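Section 4: Loading the Brendside Shelving Unit

By now you should have a Brendside standing upright on its own. If it leans, go back to Section 3 and find the bolt you decided was a spare. There are no spares. Rigoberto Cáceres packs the hardware bags himself and is not a generous man.

4.1 Before you load anything

1. Push down on each corner of the top shelf in turn. A small creak is fine. A lurch is not.
2. Check that every shelf panel is seated in the perforated uprights at the same height on both sides. Count the holes from the floor up, out loud if it helps.
3. On carpet, wait overnight and check the level again. Carpet has its own opinions and takes a few hours to express them.

CAUTION: Do not stand on the lower shelf to reach the top one. The top shelf of this model is low enough that you will only look silly.

4.2 Lower shelf: crates

4. Start at the bottom. Place two crates side by side, label side facing out, then stack a second crate on each. Two stacks of two is the intended load.
5. Make sure each upper crate sits squarely on the one beneath. A crate that rocks will keep rocking until somebody leans on it.
6. Write on the labels now. "Misc." is not a label, it is a surrender. "Clips, door trim" will still make sense in September.

NOTE: Lutby crates fit, and so do most others with vented sides. Solid tubs also fit but will hide whatever is leaking.

4.3 Top shelf: loose and awkward parts

The top shelf is for things that refuse to go in a crate - hubcaps, mirror covers, moulded trim, anything round or with a point on it.
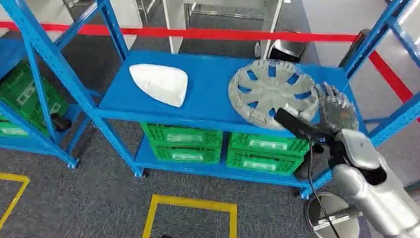
7. Lay parts flat, with a gap between them wide enough for your fingers. Painted plastic and metal rims should not be neighbours.
8. Keep hubcaps face up. Standing them on edge saves space right up until one rolls off and finds the only hard surface in the room.
9. If a part must overhang the front, keep it to a whisker and put it where people don't walk.

CAUTION: Do not stack hubcaps on top of painted covers. Abelardo Ticona in our returns department has heard every version of how the scratch got there.

4.4 Cleaning

Wipe the panels with a damp cloth and dry them. Avoid abrasive pads, which will take the colour off along with the grime. Touch-up paint is sold separately under the Tultamach name, in 400 mL tins.

For adding a third shelf, see Section 5.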